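Home | Lectures | Readings | Contact

Interior Finishes, Unit 6: Color and Reflected Light
Posted Jan 2, 2021

1. Light reflectance value (LRV)
LRV states how much visible light a surface returns, on a scale from 0 (black) to 100 (white). It says nothing about hue. A green and a brown may share one LRV and still look unlike each other.

2. Adjacent walls
Light leaving one wall lands on the next and carries some color with it. The effect is strongest in corners. Dark walls absorb more and pass on less. A pale wall between two dark ones reads lighter than it does on the sample card.
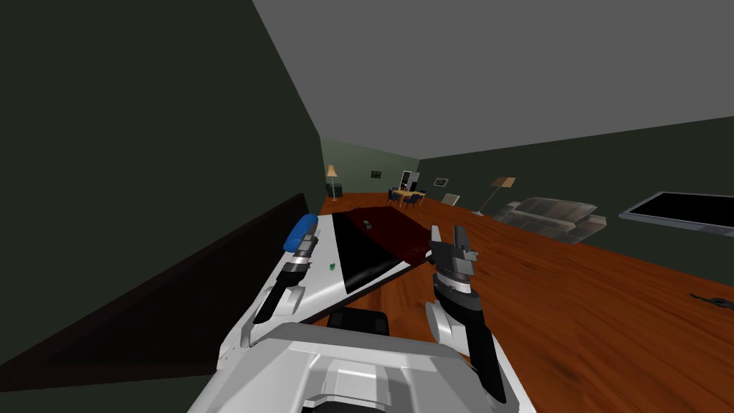 3. Floors
A warm floor shifts the lower part of a pale wall toward yellow or red. Check samples at skirting height as well as eye level. Gloss finishes add a directional component that the LRV figure leaves out.

4. Exercise
Use the Trollska sample set, cards 194 and 755. Record both under the same lamp at 200 lux, first alone and then against the Skivis floor board. Note any change in apparent lightness. Written results are due in April.

3 comments | 6 shares

This site uses cookies. Accept | Settings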